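Home | Workroom | Storage | Small Fixes | About

How to Set Up a Padded Sorting Table

By Siobhán Phelan
July

A bare tabletop is a poor place to sort small things. Round items roll off, hard items clack, and after an hour your wrists know about it. A sheet of foam board fixes most of that. Setting it up takes one short session, and the table can go back to normal use afterward.

What you need

- A rectangular table you can reach across
- One large sheet of pale foam board, or two smaller ones butted together
- A shallow plastic basket with low sides
- A utility knife and a metal straightedge
- Removable double-sided tape

1. Cut the board to fit

Measure the top and take 5 mm off each side. A narrow strip of table should show at the near and far edges so the board doesn't curl over when you lean on it. Cut in several light passes. Soft board tears if you try to get through it in one go.

Lay it down dry first. If a corner lifts, flip the sheet and leave it for 24 hours with a few books on top. Then tape the corners and the middle of each long side.

2. Place the basket

Put it on one half of the board, long side running away from you, and keep the other half clear for working. Low walls matter more than size. A perforated bottom is handy too, as crumbs and dust drop through and you can wipe them up later. Ours is pale green, so cream and white pieces show up well in it.

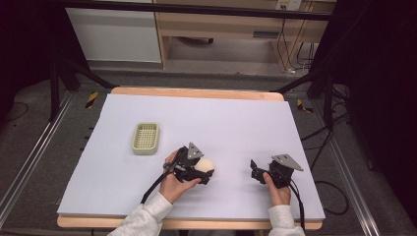
3. Sort one kind of thing at a time

Start with the round pieces, such as foam balls, and get them into the basket before anything else comes out. Pick up with one side and leave the other free to steady the basket or take the next piece. Euan MacLeish sorts flat pieces first and says it's faster. Try both.

Don't fill the basket past the rim. Empty it into a bin and go again. I do around 80 pieces before a break.

4. Clear and check the surface

When the last piece is put away, take everything off the table and look across it from a low angle. Side light is best. Dents and stuck bits throw small shadows that you won't catch from straight above. A pale surface makes this easy - a dark one hides half of what you're looking for.

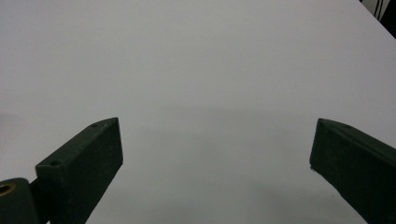
Wipe from the far edge toward you with a barely damp cloth, then once more with a dry one. Skip spray cleaners on foam, since some of them leave it tacky. If the board is dented, turn it over. When both sides are worn, cut it up for drawer liners.

Store spare sheets flat. Mine stood on end behind a cabinet for one summer and never lay straight again.

Related

- Lining a Drawer With Leftover Foam Board
- Small Baskets, Big Bins: What Goes Where
- Keeping Cables Off a Worktable
- A Desk With One Drawer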